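Ovbridge Youth Basketball: progress report, November

Attendance is up to 228 players, nearly all of whom own sneakers. Coach Lindalva Vasconcelos has the under-14s running a full-court press, and they have won 2 games with it – one on purpose. Of the $600 for referees we have spent $425, mostly on Naveed Sial, who is strict about traveling. The second backboard is still on order from Kemis.

Shabani Kimaro, program lead

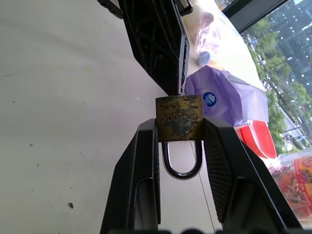
Brass padlock, showing some wear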